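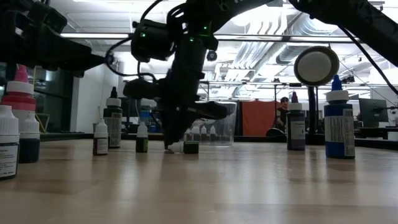
4. Running the upright-the-bottle task

By now both arms should be homed and the Pakidier controller should be showing green. This section covers the task we had the most fun building: the arm finds a bottle lying on its side, grips it and stands it back up among its neighbours. It's a surprisingly rich little problem, and you can run the whole thing on one tabletop.

4.1 Laying out the table

1. Set out squeeze bottles in mixed sizes and colours. Dark bodies, bright nozzles and busy labels are all welcome – the policy learns more from a messy set than a matching one.

2. Lay one small bottle on its side near the middle of the table, with its cap toward the gripper.

3. Leave the others upright. Spread them unevenly, and keep some bare table beside the fallen bottle so it has somewhere to go.

4. Park the second arm off to the side. It doesn't move in this task, but the software still checks its position before each trial.

Note: A glossy tabletop is fine. Reflections used to fool our older detector, Grollness, which would reach for the mirror image of a nozzle. Firouzeh Zarei retrained it on polished surfaces in July and we haven't gone back to matte mats.

4.2 Recording demonstrations

1. Open Rusto and choose New Session. Give the session a name you'll recognise later.

2. Guide the arm down slowly until the fingertips reach the bottle, then press Mark Contact. This tells the learner where the approach ends and the grasp begins.

3. Close the gripper, lift, rotate and set the bottle down on its base. Press Mark Release once the fingers are clear.

4. Move the fallen bottle to a new spot and repeat. You need at least 18 good demonstrations before training will start.

Caution: Check the cable loop beside the gripper before every wrist rotation. If it pulls tight, stop, back the wrist off and start that demonstration again.

4.3 Training and testing

1. Select Train. Our reference model used 527 demonstrations and took roughly 5 hours, but you'll see sensible reaches long before that.

2. Run a test block with bottles the arm hasn't met. This is the exciting bit!

3. Log each trial as stood, knocked or missed. Please log neighbours that get bumped too, even when the target bottle ends up standing.

Note: Nicanor Aranda's Probert script sorts the failures by cap direction. Try it early – in our tests most misses came from bottles with the cap pointing away from the arm, and a few extra demonstrations in that pose helped a lot.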